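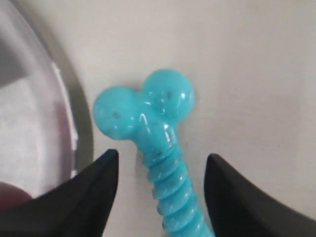
Yara Geagea asked at the close of the last meeting whether a ribbed chew toy needs a different cleaning routine from a smooth one, and whether the course would set a written standard for the table as well. It does, and the question is taken up in this handout.

Odera Institute of Animal Care
Kennel Hygiene and Enrichment, Unit 4
Lecture notes: Plastic chew toys and the surfaces they are kept on

1. Scope
These notes cover hard and semi-hard plastic toys given to dogs in boarding and daycare. Rope, plush and food-filled toys are treated in Unit 5. Students should bring the notes to the practical session in the Kalleck building.

2. Shape and cleaning
A bone-shaped toy has two kinds of surface. The rounded knobs at the end are easy to wipe, except for the notch where they meet. A ribbed shaft is another matter. Saliva and hair settle between the ridges, and a cloth drawn along the length of the toy passes over the tops and leaves the grooves untouched. Work a soft brush around the shaft, one groove at a time, beginning at the neck.

Pale and bright colors show dirt early. Small dark specks on a light blue toy should be tested with a fingernail. A speck that lifts is debris, and the toy goes back to the wash. A speck that stays may be a flaw in the plastic or the start of a puncture, and is noted on the toy record.

3. Washing procedure
Rinse under running water. Wash in warm water with unscented dish soap. Brush the grooves and the notch. Rinse again until no suds remain. Stand the toy on a rack for 30 minutes before inspection. Disinfectant is used only after illness in the kennel, at the strength printed on the container, and is followed by a full rinse.

4. Inspection
Turn the toy slowly under a good light. Gloss can hide shallow tooth marks, so tilt it until the reflection moves across each part. Withdraw any toy with a split, a loose piece or a sharp edge. Withdrawn toys are not returned to smaller dogs.

5. The sorting table
The table must be smooth, light in color and free of objects before sorting begins. Crumbs and smudges are easily overlooked toward the edges. Wipe from the far edge forward, change the cloth, and look across the surface from a low angle before setting anything down.

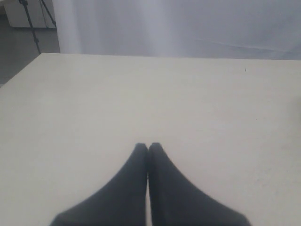 Figure 2. Tabletop clear of toys; a few small marks remain on the surface.

Marks of this kind are wiped again. If they do not lift, enter them on the table sheet so that the next shift does not mistake them for fresh soil.

6. Preparation for the practical
Read pages 22 to 30 of the Fondurby manual. Each pair will clean and inspect four toys and complete one record for each. Records are due at the end of the session.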